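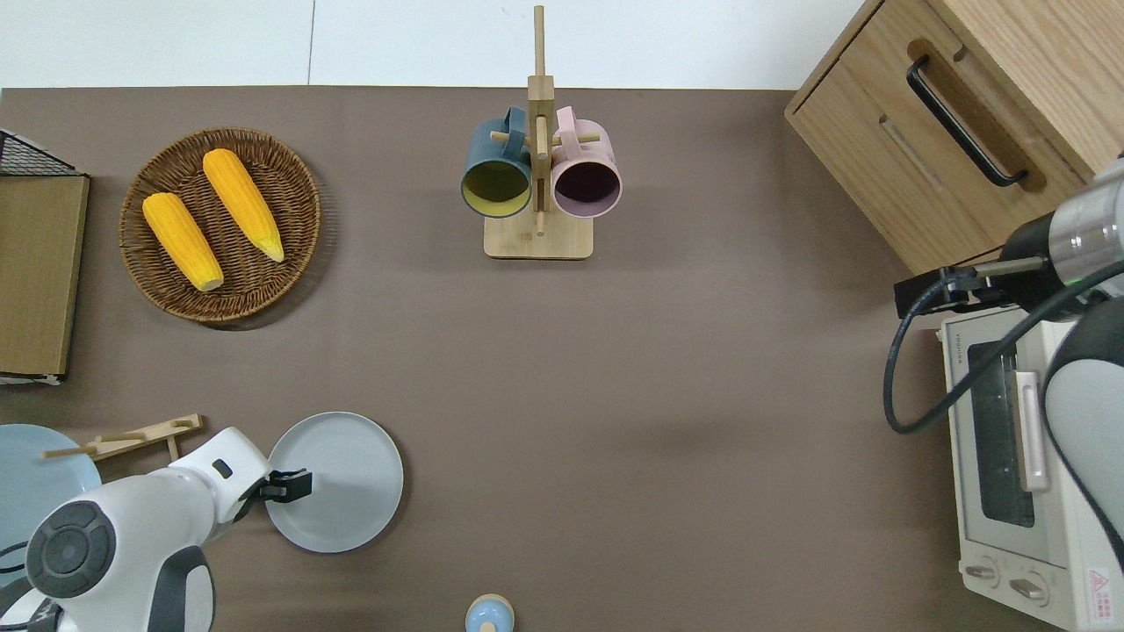 Figure 2. The Fendwood prep table, with the two arms, a gray plate near the left gripper, and corn in the woven tray.

4. What changed for the kitchen staff

I should say up front that I went into this part of the study expecting to write about speed. The first weeks of my notes are full of timings, and most of them never made it into the paper. What the staff at Fendwood wanted to talk about was where they stood, who got to chat with whom, and who was now stuck with the plates.

4.1 The table

Fendwood is a staff canteen in Brironbridge, and the arms work at a table in the prep area (Figure 2). Before September, that table was where people ended up when they had nothing urgent on. You'd lean on it, trim some vegetables, complain about the schedule. Now the middle has to stay clear while the arms are on, and everything else goes out toward the edges: the tray, the mugs, the toaster oven, the plates. It sounds like a tiny change, and I treated it as one for far too long! But 4 of the 11 people I interviewed brought up the table before I'd asked them anything about the arms at all.

One of the morning cooks put it this way: "I used to put things down. Now I put things back." She wasn't angry about it (she said she'd always been a messy worker and could stand to improve), but she did notice that she was tired in a different way at the end of a shift. Another cook told me he'd started carrying a dish towel over his shoulder again, a habit he'd dropped years ago, so he'd have one less thing to set down on the table.

4.2 Who looks after the arms

The contract with Rocha, the supplier, covers repairs and software. It says nothing about the small stuff, like noticing a plate that has drifted too close to the edge, or moving a cable away from the oven front before somebody opens it. That work went to whoever was nearest, and for most of the winter the nearest person was Balthasar Ruchti, a dishwasher with the longest service of anyone on the shift.

Ruchti got good at it fast. By the time I did my second round of interviews he could tell from across the room whether a pickup was going to miss, and the cooks had started calling for him by name when one did. He liked being asked. He did not like that his job title and his pay had stayed exactly where they were, and he'd written this down in the shift log on 26/02/2019, in capital letters, under a note about dish soap. The manager showed me the page herself. She agreed with him, and as of this writing the regrade is still waiting on the head office.

I've come to think of this as the main finding of the section. The planning documents I was given list the tasks the arms would take over, and they list them pretty well. They have no line for the looking-after, so it had no hours and no money attached to it. Earlier writing on self-checkout makes a similar point about cashiers, and I was a bit embarrassed to find I'd needed a whole winter to see it for myself.

4.3 Talk

I coded 98 stretches of conversation from the shift recordings, using the scheme from the Fokon pilot so that the two sites could be compared. The codes did a decent job with instructions and requests, and a poor job with gossip, which the scheme lumps in with "other." That's a shame, because gossip is what people said they missed. With the arms running, the cooks mostly work at the far counter with their backs to the dish area, and the dishwashers hear about things late. Two of them found out about a coworker's engagement from the cake.

There were people who were happier, too, and I don't want to bury them. The baker has a bad wrist and said she'd fight anyone who tried to take the arms away. A part-timer who finds the cooks loud said the quieter mornings suited him just fine. I had no code for that either, and I've kept both interviews in the set and come back to them in Section 5.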